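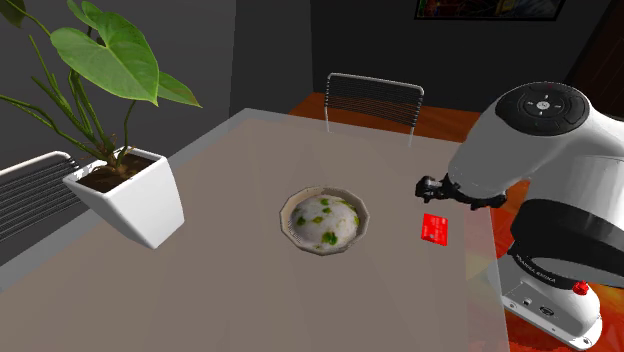 2. Why rice is left on the plate

Project report, Food and Society course
Wellington Mendonça and Esben Vestergaard

2.1 Background

In November our group studied food waste in the canteen of the Hallgrímsson student residence. The kitchen serves lunch and dinner, and rice is on the menu at almost every meal. The cook told us that she throws away more rice than any other food, but she had never weighed it. We wanted to know how much is left, and what the students think is the reason.

2.2 Method

We placed one bin for rice and one bin for all other food beside the tray trolley. Every guest was asked to empty the plate into the correct bin. After the meal we weighed both bins on the kitchen scale. We did this for 20 meals. We also gave out 100 paper questionnaires with six short questions, in English and in Portuguese. Bones and fruit peel were not weighed, as they cannot be eaten.

2.3 Results

In total we collected 662 kg of leftovers, and 281 kg of this was rice. The difference between lunch and dinner was larger than we expected. At dinner the students serve themselves, and the bins were much lighter. At lunch the staff fill the plate, and the portion is the same for everyone.

In the questionnaire, the most common answer was "the portion is too big". The second was "it is dry". Many students wrote that they finish the rice when it is mixed with herbs or vegetables, but leave it when it is plain. A few said that they do not like to ask for less, because the queue behind them is long.

2.4 Weak points

Some guests used the wrong bin, mostly in the first meals, and we could not correct this afterwards. Rice with sauce is also heavier than plain rice, so our figure for rice is probably a little too high. The residents of the Irari building eat in the same canteen only at lunch, and we did not separate their answers from the others.

2.5 Suggestions to the kitchen

Offer two sizes of portion at lunch, with a small sign at the start of the queue. Cook the rice in two rounds, so that the second half is fresh. The cook has agreed to try the smaller portion next term, and Esben will weigh the bins again.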